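Chapter 3: Looking After the Gripper

I learnt this job from Edeltraud Ehlers at Nuttall, and her first rule was to lay the tools out before touching the arm. I still do (on a flowery sheet, no less!), hex keys next to the drivers, knives in among them.
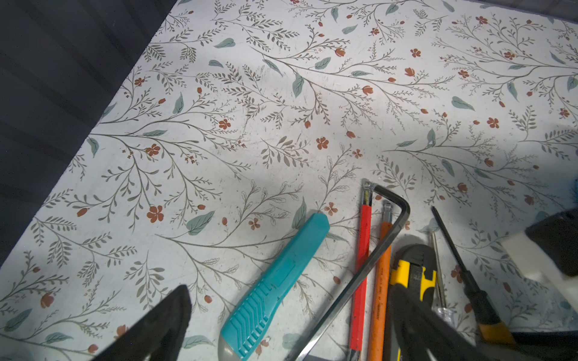
Our Wirnik cell gets a finger check every 90 hours. Park the arm, open the fingers wide, then cut the power – always in that order!
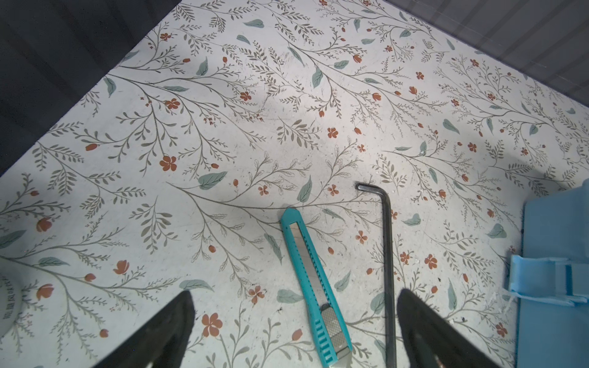
Reading time: 20 minutes

We'll start with the finger screws, as they work loose first.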